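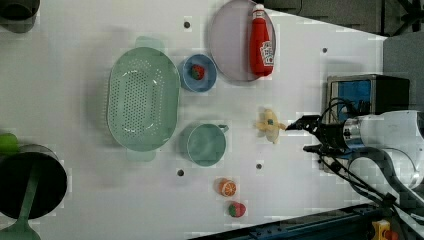 Planner keeps picking the long way around to the plush – wrist flips every time

Posted in Software / Motion Planning
June, 11:42 pm, by durklow_dan

ok so this is driving me nuts. Tabletop pick and place, arm comes in from one side, target is the little yellow plush. Detector finds it fine, grasp pose looks sane in the viewer. But the plan I get back flips the wrist all the way over before it comes down, and the cables get dragged along with it. Straight line approach would be maybe a hand's width.

Using the sampling planner in Flatow, default settings mostly. Ran it 146 times overnight on logged poses (no motion, just planning) and 99 of those had the flip. Same start, same goal. The rest were fine, short and boring, what I want.

Things I tried:
- more planning time. longer flips
- tighter goal tolerance. no change
- fewer objects in the collision scene. helped a bit?? dont know why

Anyone seen this?

---

marsden_kit wrote:

Your goal is a pose, right, not joint values? Then the planner gets whatever IK hands it, and a two finger gripper is symmetric so there's at least two wrist answers for the same grasp. If IK seeds randomly you'll get the far one a lot. Seed it from the current joints, take the closest, send that as a joint goal. Should kill most of it.

---

ostis_g wrote:

Disagree a little. Seeding helps but he said fewer objects made it better. That's a collision scene problem. What are you using for the colander? If it's a box or a convex hull you've probably got a big fat block in the middle of the table with those handles sticking out, and the hull swallows the space next to it.

---

durklow_dan wrote:

hull for everything. colander, plate, the pots at the far side, all of it. Fruit too. The ketchup bottle is lying on the plate so I think it and the plate got merged into one lump, which is kind of tall now

---

ostis_g wrote:

There you go. The lump is your problem. Planner sees a wall and goes over it.

---

marsden_kit wrote:

It isnt going over anything, the toy is right in front of the fingers. Nothing between. Look at the picture. A merged plate lump could make the elbow go somewhere odd, sure, but it doesn't make joint six spin. Two different bugs.

---

ostis_g wrote:

Elbow goes odd, wrist has to compensate. Same bug. I've had exactly this with a mixing bowl.

---

Denise Dawber wrote:

Can you both wait for data. Dan – log the IK solution before planning and the final joint config after, for all of the poses. If the flip is already in the IK answer, Kit's right. If IK is clean and the path wanders, it's the scene. Ten line script.

Also, and this is separate, put a limit on that wrist joint in the planning config. You have cables hanging off the arm in a big loop. The planner has no idea they exist. Even when you fix this one it'll find some other way to wind them up. I clamp mine in software well inside the real limit and haven't missed the range once.

---

durklow_dan wrote:

fair. running it now

---

pvt_ryegrass wrote:

why are you planning at all for this, just servo it. camera sees toy, move toward toy, close. Planning for a free space reach of a few inches is overkill

---

marsden_kit wrote:

Until the next target is the strawberry in the bowl by the plate and you servo straight through the bottle.

---

pvt_ryegrass wrote:

lift first. move. drop. Waypoints. Has worked for me for years

---

Denise Dawber wrote:

Lift-move-drop is a planner, just one you wrote by hand. Fine for some setups. Not with stuff changing places every run.

---

durklow_dan wrote:

ok results. Bigger set this time, 477 plans. Flip is already in the IK solution in almost every bad one. So Kit mostly. BUT there's 15 where IK was clean and the path still did something stupid, and all of those have the merged plate+bottle thing in the scene. So ostis gets those

---

ostis_g wrote:

I'll take 15. Use the segmented mesh for the plate at least, or split the objects before you build hulls. There's a flag for it in the Ostisgate perception node, off by default for some reason.

---

marsden_kit wrote:

Check what your seed is too. If I remember right Flatow reuses the last *attempted* solution and not the current state, so one bad one poisons the next few. Set it explicitly.

---

durklow_dan wrote:

yep that was it, seed was stale. Set from current joints + wrist clamp like Denise said and the replay has no flips so far. Havent tried it on the real arm yet, will do the splitting flag first. Plush then the orange half, the orange is flatter so I expect the grasp poses to be worse

---

Denise Dawber wrote:

Half speed first time please. And post the config, somebody will want it.

---

pvt_ryegrass wrote:

still say servo

Last updated: June, 2:15 am

This site uses cookies to keep you logged in. By continuing to browse you accept our cookie policy.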